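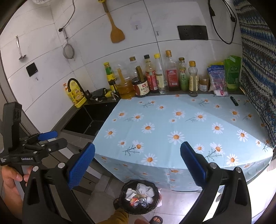
A table with a daisy-print tablecloth.

The kitchen-table play is a kind of short stage play in which all of the action takes place at or near one table, usually in a family home, and in which very little happens apart from people talking to each other. Most run 70 minutes or less, without an intermission, and call for 3 to 5 actors. The form is much loved by small theaters, which can put one on with a single set and a modest lighting plan.

Origins
The name is generally traced to the Brollico, a storefront playhouse in the river town of Davinell, where a season of new one-act plays was given each June. Writers were asked to get by with whatever furniture the house already owned, and over the years a good many of them settled on the table. The Andurari Players later took several of these scripts on tour, and it was on the road - in school gyms, church halls and the like - that the form found its biggest and fondest audience.

Structure
A typical script opens in the middle of a chore or a meal, with an argument already under way that the audience has to piece together as it goes along. Entrances and exits matter a great deal, as a character who leaves the table is often talked about until he or she comes back. The longest known example, Urban, has 16 short scenes and covers a whole winter in one apartment, though some fans of the form feel it is really a full-length play.

See also
One-act play
Chamber play
Box set

This page was last edited on April 27, 2025.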